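Zemgate Residence Services
Speaker notes: Opening session on household preparation for spring allergy season
Presenter: Babar Abbasi, Resident Programs

Slide 1. Welcome
Good morning, and thank you for joining us. This session lasts 70 minutes, with questions at the end. Handouts are available in English and Spanish at the rear of the hall. Please silence your phones.

Slide 2. Scope
Our office serves 200 households at the Brodunberg and Jadoon properties. Each May we receive more calls regarding indoor air than in any other month. Today we will cover windows, bedding, filters and surfaces. We will not discuss medication. Residents with medical questions should speak with their own doctor.

Slide 3. Windows
Pollen counts are often high in the morning hours. Residents who are sensitive should keep windows closed during that time. Pause here and ask how many in the room sleep with a window open.

Slide 4. Bedding
Wash sheets and pillowcases weekly in hot water. Do not dry them outdoors during the season. Mention the extended laundry hours at Jadoon.

Slide 5. Surfaces
Dust settles on low furniture and is easily overlooked. Wipe the top first and then the doors. Dry dusting returns particles to the air, and a damp cloth is preferred.

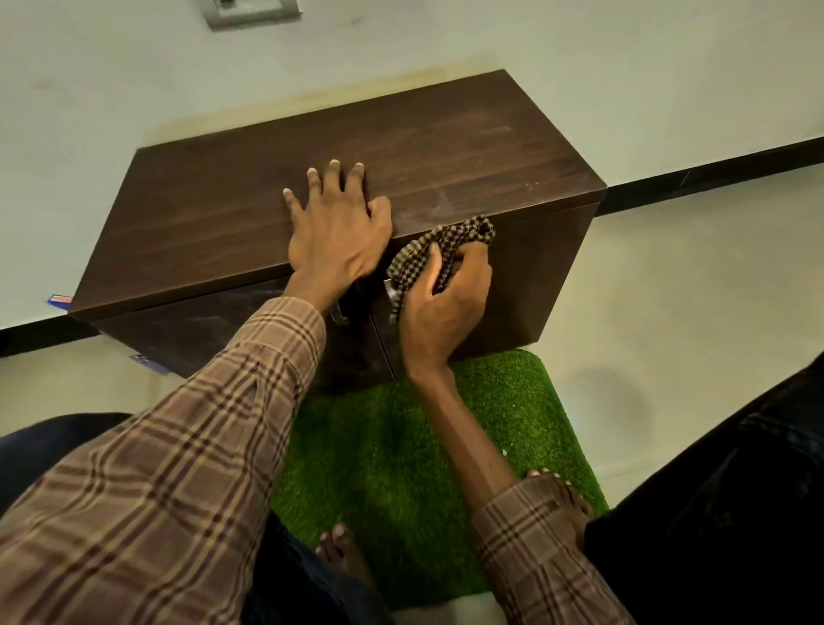
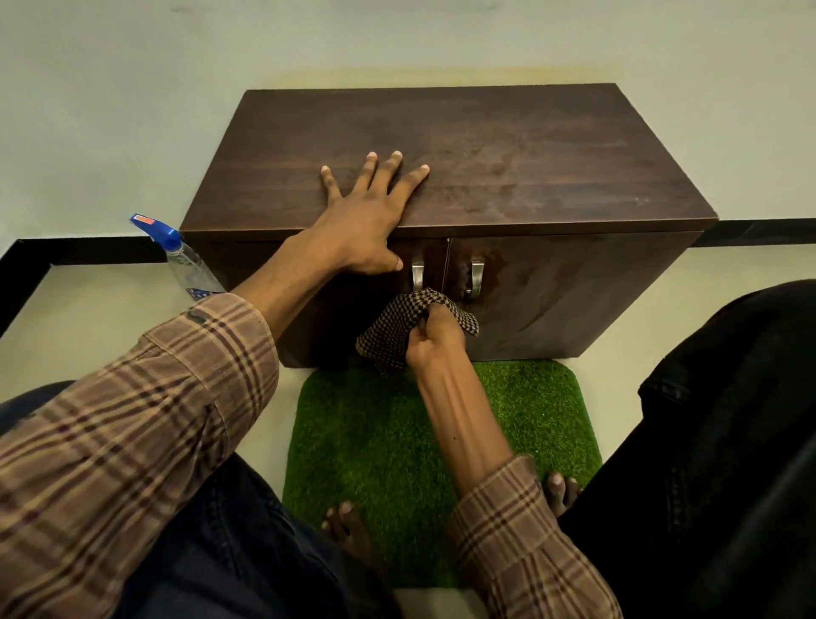

Low two-door cabinet with a dark wood-grain finish.

Allow a moment before moving on. Remind the audience to test any cleaning product on a small area first.

Slide 6. Filters
Filters are replaced by our staff every 90 days. Residents may request an earlier change by submitting Form 4 at the front desk. Do not remove the filter cover yourself. If asked about portable air cleaners, state that they are permitted in all units and that the office does not recommend a particular brand.

Slide 7. Questions
Repeat each question into the microphone before answering. Refer billing matters to the Winus desk in the lobby, which is open until 5 p.m.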